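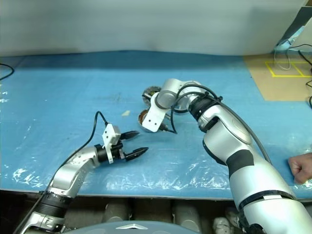

Station 2, head view, left gripper open over the mat. Film is down on the table.

Flurberg Support > Data Collection > Recording and Playback
Last updated June 7, 2021
3 comments · 0 shares

Ticket 407: Wrist view washed out on motor housing episodes, Rutville cell

Status: Open, workaround in place
Priority: Normal

Reported problem

We are recording two-arm examples for the Moulin task set, which covers handling an opened motor housing. The target is 400 accepted episodes. The Grustari review tool started rejecting episodes from station 2 with the flag "low detail, wrist". The head view from the same episodes passes. Operators did not change anything in how they drive the arms.

What we expected: wrist and head views both pass review, as they did with the first batch.

What we got: 20 episodes in a row flagged, all on the wrist view, all with the housing on the table.

Log

Entry 1. Restarted the recorder and both arm controllers. Recorded one test episode. Same flag.

Entry 2. Wiped the wrist lens with a dry cloth and checked that it was seated. No change in the result.

Entry 3. Compared timestamps between the head and wrist streams in case the tool was scoring the wrong segment. They line up. Ruled out.

Entry 4. Opened the flagged episodes by hand. There is strong glare in the wrist view, and it comes off the clear film on top of the blue surface. The film went down after the first batch to keep the mat clean. From the head it only shows as small glints, so the head view gets through.

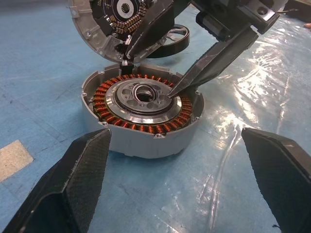 Wrist view, housing between the near fingers. Glare covers the right half.

Entry 5. Looked at what can still be made out in a glare case. The coils and the round holes in the hub are readable, and so is the fingertip of the other gripper against the hub rim. The table to the right is mostly white. A person can label this. The tool scores the whole picture and does not care where the part is, so it fails the episode anyway.

Entry 6. Tried lowering exposure on the wrist camera. Glare dropped but the black fingers lost their edges, and the learning side has asked us to keep those clear. Put exposure back to the station default.

Entry 7. Pulled the film tight and taped it at the sides. Fewer creases, one big reflection in place of many small ones. Two test episodes, one passed, one flagged. Not good enough.

Entry 8. Took the film off completely. Two test episodes, both passed. The mat will pick up marks faster this way, and it already has some.

Workaround

Record without the film on station 2 until a matte cover arrives. Do not change wrist exposure. If you find the film back on the table, take it off before you start an episode — not halfway through, or the background changes inside one recording.

Still open

1. Whether the 20 flagged episodes can be kept. They are marked "hold" in Grustari. Please do not delete them.
2. Whether the review tool can score only the area between the fingers. Sent to the tool queue as a request.
3. Matte cover for the table. Ordered, no ship date yet.

Comments (3)

rutville-ops: Film is off on station 2. Station 1 never had it.

learning-data: We would like to keep the held episodes if the labels are good. Some glare in the set is fine, a whole block of it is a problem. Can you mix them in with the new ones?

rutville-ops: Yes, once the hold is lifted. Leaving the ticket open until then.

Filed under: Cameras, Lighting, Two-arm stations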